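Notebook, bimanual cell, Monday. Segmentation and grasp planner on the wrapped-plates layout

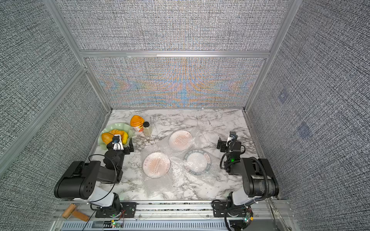 Plate layout, left gripper in at the green plate, right one raised by the upper wrapped plate.

Picking up from the May notes. Goal today was to find out why the planner keeps proposing grasps on the bubble wrap. Perception is still the Wekeck segmenter feeding the Dremell planner, both arms on the same clock. No changes to the low-level controllers.

Started at 9:40. Replayed the last log before touching anything. 1433 frames, and the depth from the fixed camera over the wrap is bad in most of them. The wrap gives returns at two heights, one on the film and one on whatever is under it, and the filter averages them. The resulting surface is one that doesn't exist, a bit above the plate rims. The planner then finds a nice flat edge there and sends a gripper to it.

Fix tried first: raise the confidence cutoff on depth. This removes the false surface and also half of the lower-right plate, the one with the dark rim and white lettering. Reverted.

Fix tried second: keep both returns as separate layers and let the planner choose the lower one for rim fitting and the upper one for collision. Needed a small change in the point cloud message, so the Otico viewer is broken until someone updates its parser. The raw dump still works.

With two layers, 200 planning queries on the saved scene, no motion:
- proposals on bare film: 29 (was most of them)
- proposals on a real rim: the rest
- planner timeouts: 3

All the timeouts were right arm only. The right wrist approach comes in steep over the upper plate and the IK seed starts near a joint limit. Changed the seed to the raised pose and the timeouts went away on a rerun. Have not checked whether that seed is any good for the lower plates.

Segmenter: the two plates with the pinkish-orange pattern get merged into one mask when the wrap bunches up between them. The circle fit afterwards splits them correctly, so leaving it. The clear jar with the black lid is found by its lid and nothing else. Its collision box is therefore far too short. Hard-coded a column down to the table under any lid-only detection. Ugly, but it is in the config and can be turned off (lid_column: false).

Fruit on the green plate is fine. The scalloped edge makes the plate's circle fit noisy, loosened the tolerance for that one class.

Also noticed the back panel's weave still shows up as moiré in the color stream and the segmenter sometimes labels a strip of it "cloth". Cropped everything behind the crossbeam plane before inference. Saves a little time per frame too.

Open:
- calibration of the left wrist camera, last done before the Awasthi mount change
- two-layer clouds double the bag size, look at compression
- Otico parser
- rerun the same queries with the wrap laid out differently, then try with motion at low speed

Branch is two-layer-depth, not merged.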